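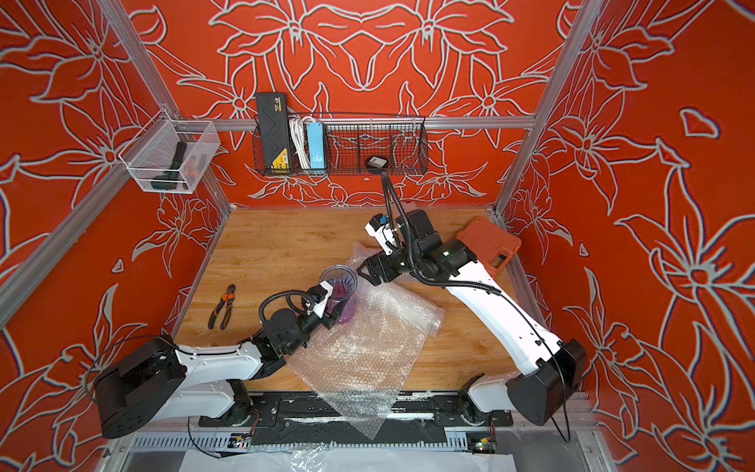
White-outlined lilies on red-orange, with a larger drawing on the right-hand panel

List home | Threads | Previous | Next | Reply

Re: matching a big repeat in a small hallway

> I bought nine rolls of a large floral from Landex for our front
> hall and stairs. The label says half drop and I have read the
> leaflet twice without getting anywhere. The first two strips are
> up and the flowers don't meet at the seam. The gap is worse at
> the top than at the bottom. Do I pull both strips off and start
> over, or can I carry on and hide it behind the coat rack? I also
> have old lining paper under there that I left on. It seemed tight
> when I ran my hand over it. The plan was to be done by Friday.

Pull the second strip and leave the first for now. If the gap changes between the top and the bottom, one of the strips isn't plumb, and that is a separate problem from the half drop. Check the first strip with a level or a weighted string before you touch anything else. If it leans, it has to come down too. Every strip after it will lean the same way and you'll run out of flower at the ceiling by the time you get to the stairs.

On the half drop: the pattern at the left edge of a strip sits half a repeat lower than the same pattern at the right edge. So strips one, three and five start at the same point in the pattern, and strips two, four and six start half a repeat down. I cut from two rolls at once, odd strips from one and even from the other, and write the number on the back in pencil at the top end. It wastes less paper that way. With a big floral you can still lose most of a repeat on each cut.

I did our dining room in a Piltdale lily a few winters ago and got this wrong on the first wall. My mistake was measuring from the baseboard. The floor in this house drops toward the back door. Measure down from the ceiling line, and if the ceiling is off as well, pick a height you'll see when you walk in and let the error go at the top, behind the molding if you have any.

Stairs are harder than the hall. Do the longest drop first, the one that runs from the upstairs ceiling down to the lower steps, and work away from it in both directions. Get a proper platform. Do not stand a stepladder on a stair with a book under one leg - I have seen this done.

About the lining paper. "Tight when I ran my hand over it" doesn't tell you much. Wet a patch with a sponge, wait ten minutes and look for bubbles. If it lifts, strip the lot. New paste soaks through and pulls the old layer off the wall, and it usually happens overnight.

For paste I used the Grovent ready-mixed in the tub. It was fine but slow to grab, so you get plenty of time to slide a strip. Some people on here like the powder better and there was a long thread on it in January, so I won't go over that again.

Nine rolls sounds short to me for a hall and stairs with a large repeat. Count your full drops before you cut any more. If you need to order, give them the batch number off the label. Mine was 134 and the shop sent 345 the first time. You could tell in daylight, the ground color was a shade browner. Ó Néill took the wrong ones back unopened but I paid the shipping, which came to 30 dollars.

I would leave the coat rack out of it. Racks get moved, and then you have a bad seam at eye level by the front door.

Also turn the power off before you trim around the light switches. The leaflet does mention that one, on the last page in small type.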